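Saturday was bins day. I mean storage bins, the big grey ones I bought from Lanel for 79 pounds the lot. Each one has a divider across it, so you get a narrow part at the back and a bigger part at the front.

I had been putting everything in together for months and could never find a thing. Now the small bits live in the narrow part, and anything long or awkward goes in the front, laid flat. Long things go in first, against the divider, and whatever is left goes nearer the front wall.

It took from ten until lunch. Omprakash Tyagi lent me his label maker, but the tape ran out after 4 labels, so the rest are in marker pen.

Next job is the shelf they are meant to stand on.

What went in the front part
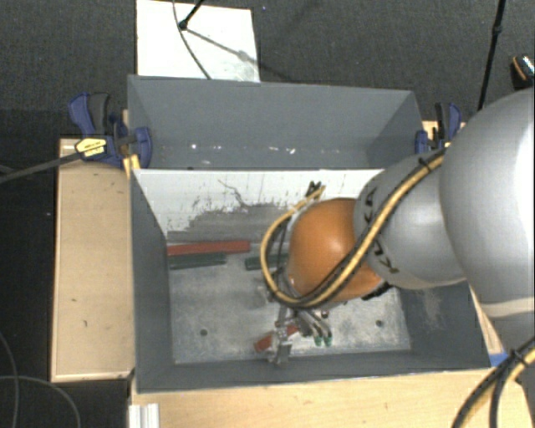 Still to sort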